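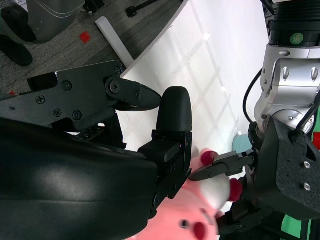
Granola bars started out as plain old granola pressed flat so you could carry it, and I've been keeping this entry on them since my hiking days. The basic recipe is oats, something sticky and something crunchy, baked or chilled and then cut. Small bakeries cut theirs with a knife. Big plants use machines. I find that stuff almost as fun as the eating!

Chewy and crunchy

Chewy bars hold more syrup and get less heat, and crunchy ones go the other way. My friend Najwa Nassar swears by dates as the glue - I'm a honey person myself. A bar of 100 calories is usually a thin one, so check the size before you get excited.
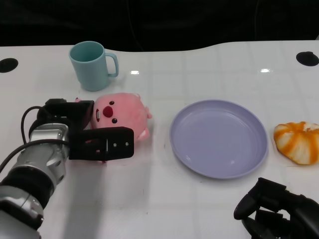
Storage

Homemade bars keep for a week in a tin, or 3 months in the freezer (wrap them one by one or they'll stick together). Nuts go stale faster than oats do, so I toast mine the same day I bake.

See also: muesli, flapjack, trail mix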